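Workshop and Kitchen Tips: Before You Buy a Helper With Arms

Posted 8/18/23 under Budgeting & Big Purchases

Every few years a machine comes along that promises to put away the dishes. The dishwasher was supposed to be that machine, and we all know who unloads it. Now the arms are getting cheap enough that ordinary people ask me what to set aside for one, usually while standing next to a sink full of plates. These are the tips I hand out, in no order of wisdom.

Price the extras first. The quote I got from Sanier for a two-arm unit looked almost reasonable until page 2, where the grippers lived. After that came the charging stand, the spare finger pads and something called an onboarding session. The extras added $2054. I could have onboarded a very nice refrigerator.

Write down the jobs before you read the brochure. Walk through the house with a pencil and list what you would hand over tomorrow: mugs to the sink, spoons to the drawer, the screwdriver back to wherever screwdrivers come from. My list had 13 jobs on it. When I crossed off the ones I could fix with a hook or a bigger basket, I had five.

Measure your tables. Height matters, and so does how far back the stuff sits. People love to push a plant to the far end of a table and pile everything breakable in front of it. Measure from where the base will stand to the farthest thing you expect it to fetch, then compare that with the reach on the spec sheet. Allow something for the chair that never gets pushed in.

Ask for a simulated trial. Some dealers will set up a rough room on a computer and let you watch the arms work at a table before any money moves. Bring your table height and a list of objects. If they only want to show you a box being lifted off another box, thank them and keep your coat on. 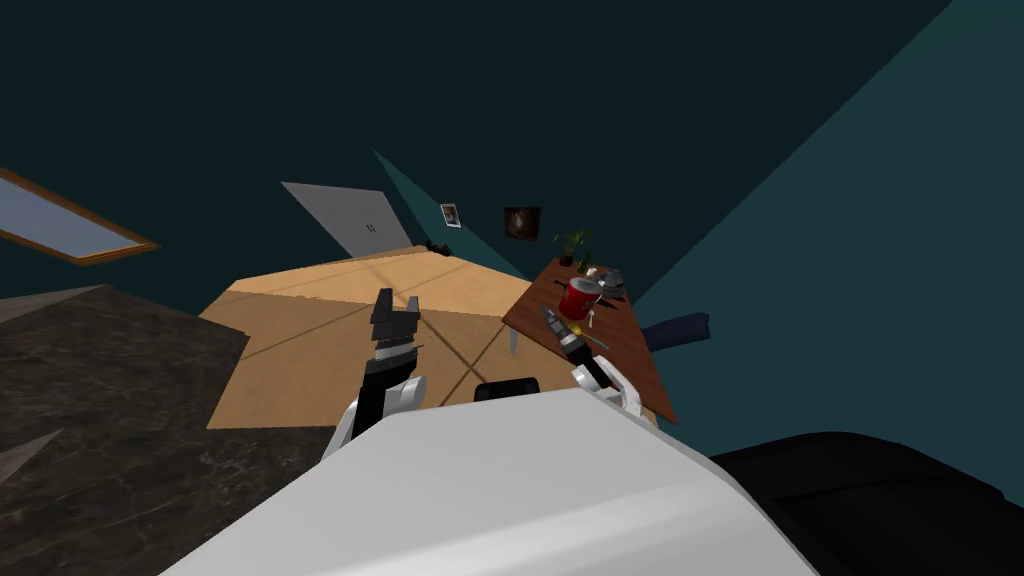
Should I buy the two-arm model or start with one?

Start with one if most of your jobs involve picking up a single thing and setting it down somewhere else. Pay for the second arm when you have a regular job that needs holding and doing at the same time, such as opening jars. Check that the base will take a second arm later, and get the price of that in writing.

Budget for the boring year. The first year has the warranty and your enthusiasm. The second has worn pads, a tired battery and a service plan that has quietly renewed itself. I keep a coffee can for this, labeled Noonan after the service plan, and it gets whatever I didn't spend on takeout. It is a light can.

Compare service before speed. Grultoron's unit was the fastest I looked at, but repairs meant shipping the whole thing back in its original carton. I have never in my life kept an original carton. Brarketti was slower and a bit homely – but would mail out a replacement wrist and let me fit it myself with a hex key.

Buy cheap mugs. Whatever you end up with, put the good ones on a high shelf for the first month. This also works with houseguests.

Wait for February. Dealers clear out demo units then, and a scuffed cover does no harm to a wrist motor. Ask how many hours are on it, ask whether the grippers are included, and then ask about the grippers again.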